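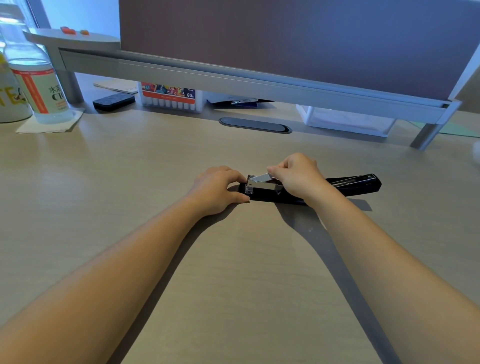 The Correction

The report had 808 pages in its final form, and the error was on page 5.

Rodel Mangubat found it at 4:40 in the afternoon, after the copies had gone to the bindery shelf and before the courier came for them. He was not looking for it. He was checking that the page numbers in the front matter matched the contents list, and his eye passed over the table of river gauges. The gauge at Zurna was listed with a datum of 8 meters. The gauge at Dastach, upstream, was listed with a datum of 5.

Water does not run from five to eight. He took the page to the window and read it again. The two figures had been exchanged.

The office handled hydrological arbitration. Two districts shared a river, disagreed about a flood, and paid a third party to say how high the water had been and when. The present case concerned a night in April, four years earlier, when the lower fields at Zurna went under and stayed under for most of a week. Zurna held that the sluice at Dastach had been opened early. Dastach held that it had been opened on schedule, and that the river had come over the top of it in any event.

A gauge reading is a height above a datum. The datum is a height above the sea. If the datum is wrong, every reading taken from it is wrong by the same amount, and the curve on the graph keeps its shape. It is a difficult kind of error to see. The peaks are where they should be in time. The slopes are credible. Only the level is false.

He went down the corridor to Juhász, who had drawn the table.

"Which of these did you use in the model?" he asked.

Juhász looked at the page for some time. She opened the input file, scrolled to the station block, and turned the monitor toward him. In the file, Dastach stood at 8 and Zurna at 5.

"The model is right," she said. "The table is wrong."

"When was the table typed?"

"After."

"By you?"

"By me."

He wrote this down with the time. She watched him do it and did not object. The findings did not depend on the table. A reader who rebuilt the calculation from the printed page, however, would get a river that ran uphill, and the first person to rebuild it would be the engineer retained by whichever side lost.

"We can send a slip," Juhász said.

"A slip gets detached."

"Then we replace the leaf."

The rule on replacement was in the office manual, section 8. A leaf could be replaced before dispatch if both signatories initialed the new leaf, if the old leaf was kept, and if a note of the change was placed in the case file. The manual did not say that the parties had to be told. Mangubat had raised this omission at two annual reviews. It had been minuted both times.

He telephoned the courier and asked for the evening collection. Juhász corrected the two cells, printed the page, and held it against the old one under the lamp to see that nothing else had moved. A line in the footnote had broken differently. She fixed it and printed the page again. They initialed it. He put the old leaf in an envelope, sealed the flap, and wrote across it.

Then he sat down and drafted a letter to both districts, in identical terms, stating what had been changed, on which page, and by whom.

"You don't have to do that," Juhász said.

"No."

"They'll ask what else is wrong."

"They should ask."

She read the draft over his shoulder. She asked him to change "a typist's error" to "an error by the author of the table," and he changed it. The courier came at 7:15 and signed for two cartons and two letters.

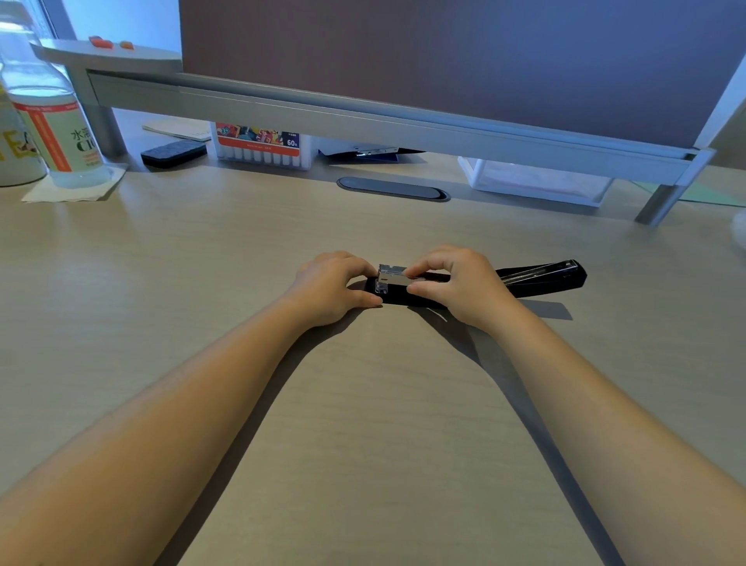

ZURNA, April

The hearing room was over the grain exchange and had been heated for the occasion. Each party had a table. Between the tables stood a third one, with a pitcher of water and the two volumes of the report.

Counsel for Dastach was a patient man with a soft voice. He asked Mangubat to turn to page 5, and Mangubat turned to it.

"This leaf was substituted."

"Yes."

"On the day of dispatch."

"Yes. At 6:20 in the evening."

"And we know this because you wrote to us."

"Yes."

"If you had not written, would there be any means by which my client could have discovered it?"

Mangubat considered the question. The paper was from the same stock. The type was the same.

"The old leaf is in our file," he said. "Your client could have asked to inspect the file."

"Would my client have had any reason to ask?"

"No."

Counsel made a mark on his pad. He then asked, as Juhász had said somebody would, what else was wrong. Mangubat told him that after dispatch the office had compared every printed figure with the input files, 1,000 of them in the station tables alone, and had found no further discrepancy. He offered the comparison sheets. They were handed up, and the chair adjourned so that they could be read.

In the corridor a farmer from the lower fields asked him whether the water had been as high as they said.

"It's in the second volume," Mangubat said.

"I know where it is. I'm asking you."

"It was higher," he said. "By the width of your hand."

The farmer held up his hand and looked at it. A clerk came out to say that they were ready to resume.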